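Visit to the Gekura test hall
2020-03-23

I went to the Gekura open day in January because of one line in the program: "A pouring fault and what we changed." Most companies show visitors the things that work. This one had put a failure on the schedule, between the coffee and the packing line, and I wanted to hear how they would tell it.

The hall is behind the Schnyder warehouse, and the entrance is badly signed. I walked past it twice. Visitors got a badge, safety glasses and a sheet with the house rules, which were short: stay behind the tape, keep bags off the floor, and if an alarm sounds, stop where you are.

The first hour was a tour of the packing line, which moves boxes of filters for Gristix. It ran well and there is not much to say about it. The pouring station was the second stop.

The job is simple to describe. The arm picks up a small beaker, brings it over another one, tips it, holds, and sets it back. Gekura wants to sell this to labs that repeat the same transfer all day. During a long run before the holidays they did 1,257 pours, and 267 of them were logged as faults. In most of those the liquid ran down the outside of the glass. In 5 the upper beaker touched the lower one hard enough to push it over, and the last of these broke.

The breakage got the attention, but the engineer giving the talk spent more time on what came after it. The arm did not stop. Its force limit had been set high so that small bumps would not interrupt the run, and a light glass beaker falling over does not push back much. The program carried on to the next pour with no beaker underneath. A technician saw it and hit the emergency stop.
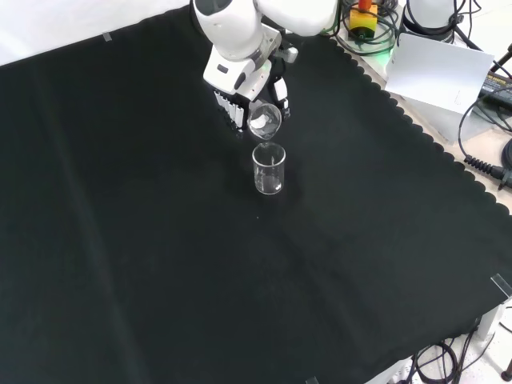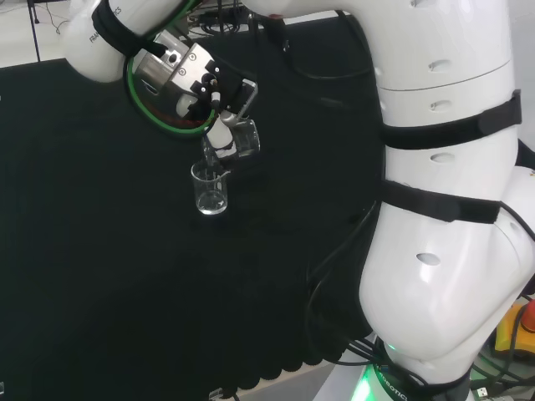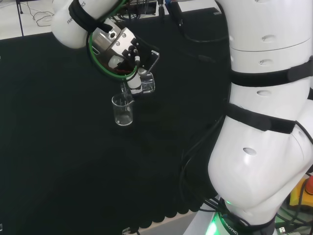 Pouring station: one glass beaker tipped over another on the black cloth.

The cause of the spills was found in the position of the glass in the grip. The program assumed the beaker was held at the same height every time. It could slip a little during the lift, and then the spout ended up too low when the wrist turned. The first fix was to slow everything down, and this helped less than they had hoped. Then they added a check after the lift using Flaser, their own camera software, which compares the rim with where it ought to be. If the difference is too large, the arm puts the beaker down and tries again.

For the other problem they made two changes. The force limit is lower now, and the program looks for the lower beaker before each pour. If it can't find one, it stops and waits for a person to clear it. The team has also planned a new run of 1,000 pours with water only. Results were not ready when I was there.

I asked whether the emergency stop should have been needed at all. The answer was no, and that they had written it up as a near miss even though no one had been close to the glass. Another visitor asked about acids. They are not doing any, and won't until the new run is finished and reviewed.

A man next to me wanted to know why they didn't use plastic. They had, for the first weeks, and it hid the problem: plastic beakers that were knocked over got stood up again and left out of the log. That rule has changed too, and every contact is now written down.

After that we were taken upstairs for sandwiches and a sales talk, which I left early to catch my train. The handout from the pouring station has the fault table on the back. I have asked Gekura for the numbers from the second run and will add them to this page when they arrive.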